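Fish scooping table – questions we get a lot

What do I need?
A tray, two small buckets, some toy fish, a bit of water. Any flat table does. Two pushed together is better, more elbow room. 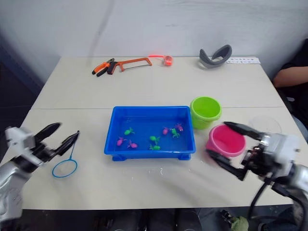
By Bindu Achari, Ludero play pages
Updated June

How deep should the water be?
Shallow. 800 ml is plenty in a small tray, more just ends up on the table. Keep a cloth handy, there will be drips.

Which fish?
Small ones that float. We like two colours, pink and green, so kids can sort as they scoop – pink bucket, green bucket. Dont mix in tiny ones for under threes.

Do the buckets matter?
Not much. Light plastic, wide top. Put them beside the tray, not behind, little arms wont reach.

Can I use other toys?
Yes. Anything plastic without a squeaker hole, those fill up and go mouldy inside.

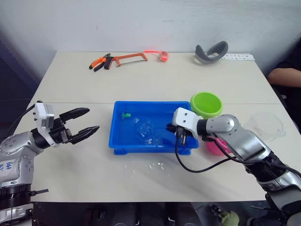 Blue tray with a small green toy in the corner.

How do I clean up?
Tip the water out, rinse, leave everything upside down overnight. Stay with the children the whole time there is water out, even a litle.

Spare fish?
Ask for item 1417 at the Mahrous desk. Bags of buckets are 1367.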